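4. The Workshop Task: Tidying Up After People

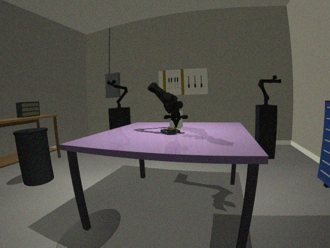 Vol. 7, No. 2, p. 41

Figure 3. The Parkent workshop in simulation. The arm under test is the one on the purple table; two more arms stand on pedestals behind it, and the tool board is on the back wall.

4.1 Why a workshop

The kitchen results in Section 3 left us with a practical problem. Our arm could put a cup on a shelf, and it could do so often enough that Fereshteh Mahmoudi stopped flinching, but the kitchen had been arranged by people who wanted the arm to do well. Every cup had its own patch of counter. We wanted a second setting where the chores are dull, the objects are awkward, and the habits of the humans are worse. A small repair shop meets all of these conditions.

Parkent is the simulated shop we built for this purpose (Figure 3). It has a work table, a wall board for hand tools, a wooden bench with a drawer organizer on top, a rolling blue cabinet and a trash bin. We chose these things by asking people who work in shops what they put away at the end of the day. The most common answer was a laugh. The second most common was hand tools, then small parts, then offcuts and packaging, and the chores below follow that order.

The table is purple. An early version was gray like the walls and the floor, and two of our three perception baselines lost track of its edge and tried to set screwdrivers down on the room in general. One may argue that a robot fit for real work should cope with a gray table in a gray room, and we agree. The gray version is kept in the release under the name Parkent-Hard, and its results are in the appendix, where they can do less damage.

4.2 Chores

We defined four chores. In "return," a hand tool lies on the table and has to go back to its place on the wall board. In "sort," a handful of small fasteners must be moved to the right drawers of the organizer. In "toss," a piece of scrap goes in the bin. In "fetch," the arm is asked in plain words for a tool and must hand it over at the table edge, handle first.

A person does all four without being aware of having done them, which makes them hard to specify. Our first written definition of "return" was one line long. The final one takes up almost two pages, mostly because of the word "back." A tool hung on a neighbor's hook is not back. A tool hung on its own hook upside down is back according to one of the authors and not according to the other, and the matter was settled by making it worth half a point.

For chores that need reach beyond the table, the arm's base is allowed to slide along a virtual rail. The rail is not drawn in the figures. We mention it here so that readers who measure the distance from the table to the bin do not write to us about it. The two pedestal arms are inactive in all single-arm trials and serve as obstacles, a role in which they performed flawlessly. They are switched on only for the handover study in Section 5.

4.3 Policies compared

We compared three controllers. The first, Skidano, is a classical planner with hand-written grasps and a strong dislike of surprise. The second, Erraji, was trained by imitation on recorded human demonstrations given through a handheld controller. The third, Trastulley, starts from the same demonstrations and then practices by itself in simulation, with a reward for finishing and a small penalty for hitting things. The penalty was set by hand. Setting it too low produced a policy that was fast and would not be welcome in anybody's home. Setting it too high produced a policy that found the safest possible way to tidy a workshop, namely to stay very still and wait for the episode to end. Several of the people we interviewed said they had worked with someone like this.

The demonstration set holds 2,873 recordings across the four chores, collected by our own group and by students who were paid in the usual way and fed in the usual way. After removing recordings in which the demonstrator gave up, 284 were held out for validation. Demonstrators varied a good deal. Some moved the arm in long, calm arcs. Others drove it like a rental car. We did not filter for style, on the theory that a learned policy should see both, and some of the jerkier habits of Erraji can be traced to that theory.

Each controller was then given 300 trials per chore, with the starting position of the object, the lighting angle and the wording of the request varied at random. Lighting mattered more than we had expected. The simulator draws hard-edged shadows, and the arm throws a large one across the tabletop whenever it leans forward. Trastulley learned to ignore this shadow during its practice. Erraji did not, and from time to time tried to pick it up.

4.4 Results

"Toss" was the easiest chore for all three controllers. The bin has a wide opening, gravity is on the side of the robot, and the scoring does not ask for grace. Skidano did best here. It carried each scrap to a point directly over the bin, paused as if for a few words, and let go. Its failures nearly all came from grasping and very few from aiming. If the household robot of the near future is to be judged on putting one known thing in one known bin, then we are happy to report that it has arrived, provided that somebody has put the thing on the table first.

"Return" separated the controllers more clearly. The wall board holds its tools upright with little room to spare, and hanging one up means coming in at the right angle and then releasing without dragging the tool off again. Trastulley completed the chore more often than the other two, and was also the only one to recover after a missed hook. Skidano, on missing, reported success and returned to its rest pose. This is a known weakness of open-loop release and we have nothing new to say about it, except that it is much more annoying to watch than to read about.

The long tools were harder than the short ones. We had expected the reverse, since a long tool offers more to hold. In practice the controllers gripped it well away from its balance point, and it swung. Aniela Brzozowska, who reviewed the failure clips, sorted them by hand and found that in 102 of the failed "return" trials the tool had been held firmly, carried correctly, and then turned in the gripper during the last short stretch before the board. A person corrects for this with the other hand or with a mild oath. Neither was available to our controllers.

"Sort" went badly. The organizer drawers must be pulled open before anything goes in, which turns a placing chore into a pulling chore followed by a placing chore followed, ideally, by a closing chore. No controller closed the drawers reliably. We considered dropping the closing step from the score, and were talked out of it by every person we asked who shares a workshop with others. Erraji had some success with a nudge from the side of the gripper that we never demonstrated on purpose. On reviewing the recordings we found that one student had been doing it all along.

"Fetch" results depend heavily on the request. Asked for "the second tool from the left," all three controllers were adequate. Asked for "the small one, no, the other small one," they were not. We kept such requests in the test set, as they were copied down from real speech in a real shop, and we saw no reason to protect the robots from it.

4.5 Can it do the chores yet?

It can do some of them, slowly, in a room that does not change while it works. The best controller took several times as long as a person on every chore we timed, and the person was holding a coffee. For a shop that is empty overnight, slowness may not matter at all, and this seems to us the most sensible early use: the arm has until morning, and the screwdriver is in no hurry. What does matter overnight is the failure that goes unreported. A shop owner who finds one tool on the floor beneath the board will shrug. One who finds a log stating that all tools have been returned, and the same tool on the floor, will unplug the arm.

For this reason we now score honesty separately from success. After each trial the controller must state whether the chore was done, and a wrong claim costs more than a plain failure. Trastulley was retrained under this rule and became noticeably more modest. It also became slightly worse at the chores, spending part of each trial looking back at what it had just hung up. We consider the trade a fair one and keep the retrained version for the two-arm handovers in Section 5, where each arm has to believe what the other one tells it.

Correspondence: Fereshteh Mahmoudi, Parkent project | Manuscript received May 15, 2023 | © The authors | Back to top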